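The Big Room on Foulkes Street

We had until four o'clock to give the big room back, and I want it on the record that I was thrilled. I love moving out of places. I love the last day most of all, when the good furniture is still standing there looking handsome and all the little stuff has lost its nerve and gone to huddle by the window.

My brother doesn't see it this way. He had driven over from Didstead with a thermos and a bad attitude, and he stopped in the doorway and said, "You told me you were nearly done."

"We are nearly done!"

"There's a broom in the middle of the floor."

"That's how you know," I said. I got the dustpan.

The room was 900 square feet, on the second floor of the old Flesell building, and we'd had it for three winters. Choir practice, tax season, one birthday party with a pony that was supposed to stay outside. The landlady wanted it swept, wiped and aired, in that order, and she had written the order down and taped it to the inside of the closet. Under that she had written DO NOT AIR FIRST, underlined so hard the pen went through.

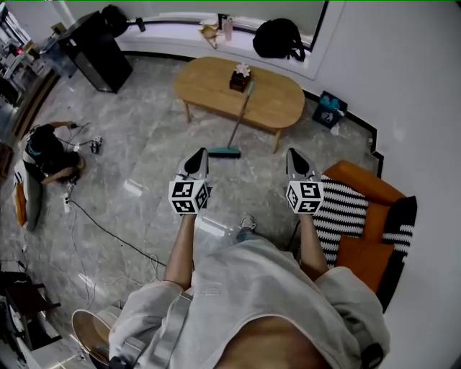

Sweeping a big room is a wonderful job if you start at the right end, and I have strong feelings about the right end. You go from the far wall toward the door. My sister goes from the door toward the far wall, like someone painting herself into a corner on purpose, and she'd already made a start before I came up from the car. She'd left the broom with its teal bristles flat on the tile and the handle propped on the edge of the oval coffee table, right across my path. I stepped over it twice before I thought to pick it up. The tissue box was still out on the table too, with one tissue standing up at attention, and I decided it could stay until the very end. Somebody always cries on the last day, and in our family it's usually me.

Oh, but that floor! Gray tile with a marble pattern in it, and in three winters I had never really seen it. There had always been folding chairs in the way. Once I got going, the dust came along in one long soft line and I found all kinds of things in it: a guitar pick, a birthday candle, a cough drop so old it had gone clear, and the tiny brass key to the piano lid. The piano had been gone since January. I yelled so loud about the key that my brother came running.

"Are you hurt?"

"I found the key!"

He looked at it for a while in the palm of my hand. He'd taken that lid off with a screwdriver the night of the concert, ten minutes before the doors opened, and he still had a mark on his thumb.

"Where was it?" he said.

"Right here. Along the wall. Under where the piano was."

He took the thermos and went and sat on the stairs.

My sister, meanwhile, was in a fight with the window ledge. Her idea was that the ledge should hold everything that was leaving with us, so the floor would be free, and it was a good idea until everybody had it. There was a backpack up there, and bags, and a bottle, and every time she wiped one stretch somebody came by and set something down on it. She wiped around them. She wiped under them. I heard her tell the backpack to move.

By three it was all coming together, and I can't tell you how pretty it was. The table had been rubbed down until the honey color came up in the wood. The cords could wait. My sister had found a rag she liked, and when she finds a rag she likes she can do anything. I wanted to pull up a chair and look at it all for an hour, and I said so.

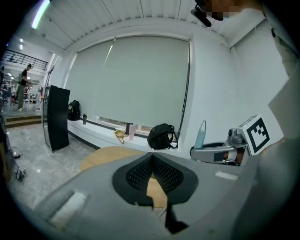
My sister said no chairs, not until the trash was down, and anyway if I had time to admire the place I had time to do the baseboards. So I did the baseboards! On my knees, the whole way along, with an old toothbrush and a bowl of soapy water. It's slow going and I recommend it to anyone. You get to know a room from down there.

At a quarter to four we carried the bags down to the car. My brother took the heavy ones without being asked, then went back up for the broom, then went back up again and was gone so long that I followed him.

He was on the landing with the landlady. She had come early -- she always comes early -- and she was holding the brass key up to the light from the stairwell.

"I looked for this," she said. "I had the locksmith over from Vullville. He wanted to charge me for the drive."

"It was along the wall," my brother said.

"Whose wall?"

"Yours, I guess."

She put it in her coat pocket and buttoned the pocket. Then she went in ahead of us and stood there, turning slowly, looking into the corners, and I held my breath and grabbed my sister's sleeve.

"You didn't air it first," she said.

"No, ma'am," we said.

"Good." She crossed the floor to the window. "Come and help me with this. It sticks."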